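How to cover a worktop with sheet vinyl (and when not to bother)

By Ehab Bouzid
October 18, 2023

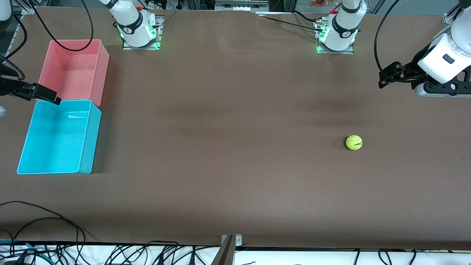 A smooth matt brown cover with a slight ripple through the middle.

Every few months somebody shows me a video in which a tired old table gets a new surface in a single afternoon. The sheet goes down flat in one sweep, the corners fold themselves, and the maker pours a coffee. I have covered a fair number of tables and benches and it has never gone like that for me. It can still be a decent job. You need to be a bit suspicious of what the packet promises and patient about the boring parts.

This page deals with flexible sheet coverings on flat tops with square edges. Rounded edges are a different job and I don't much enjoy it.

Should you do it at all?

If the table is solid wood and only scratched, sand it and oil it. A cover over good wood is a waste of the wood. If the top is swollen from water, a cover will hide it for a month and then show you every lump. Where covering makes sense is a sound, flat, ugly surface that is going to be used hard: a sewing table, a potting bench, a desk shared by children.

Glued or loose?

The sellers would like you to buy adhesive, so they say glued. I'd say it depends on the thickness. Thin sheet has to be stuck down or it creeps about. A heavier sheet can be laid loose and held under the edge, and you can lift it later when you change your mind. I laid one loose on my own bench in May and have seen no reason to glue it.

Self-adhesive film I would leave alone on anything wider than a shelf. People tell me the newer kinds can be lifted and laid again. I have tried two, and what I lifted came up with a good deal of the old paint.

What you need

Sheet, cut at least 8 cm larger than the top on every side
A sharp knife and more spare blades than you think
A long metal straight edge
A clean, dry cloth
A stapler, or adhesive if you are gluing
A felt-edged smoother (an old book wrapped in a towel does the same work)

The special kits sold for this contain most of the above in worse versions. Mine came with a plastic knife that wouldn't have troubled a banana.

Before you lay it

Unroll the sheet and leave it flat overnight in the room where the table lives. Packets often say an hour. I don't believe them. Sheet that has been rolled tight wants to go on being rolled, and whatever wave you leave in it now you'll be looking at later.

Wash the top with warm water and washing-up liquid, then let it dry fully. Run your palm over the whole surface. Any crumb or blob of old varnish you can feel will show through, and matt finishes are only slightly more forgiving than shiny ones.

Laying it

Start from the middle of the back edge. Fix that point, then pull gently towards the front and fix the opposite point. Work outwards from there, a little on one side and a little on the other. Pull firmly enough to take out the slack and no more. Pulling hard moves the ripple somewhere else.

If you are gluing, spread adhesive over a strip the width of your forearm, smooth the sheet on to it, then do the next strip. Don't coat the whole table at once, whatever the tin says.

Corners: cut out a small square of the overhang underneath, fold one side in, then the other. Cut less than you think you need. You can always trim again.

About those ripples

Small ones often settle over a fortnight in a warm room. Larger ones don't, and I wouldn't trust anyone who tells you to go over them with a hairdryer on full. Low heat, held well back and kept moving, can help with thick sheet. On thin sheet I've only ever made a shiny patch.

You may also find paler streaks where the sheet was handled or folded. Try a damp cloth first. If they stay, live with them. The "restoring sprays" I have tested left a film that picked up dust.

Cost

The sheet for my bench came to £19 and the blades were extra. A ready-made replacement top in the same size was £55 before delivery, and for a table I cared about I'd have thought harder about that one.

Looking after it

Use a mat under anything hot. Wipe spills as they happen, and keep scouring pads away from it. Check the staples underneath after the first month and put in a few more wherever the edge has started to lift.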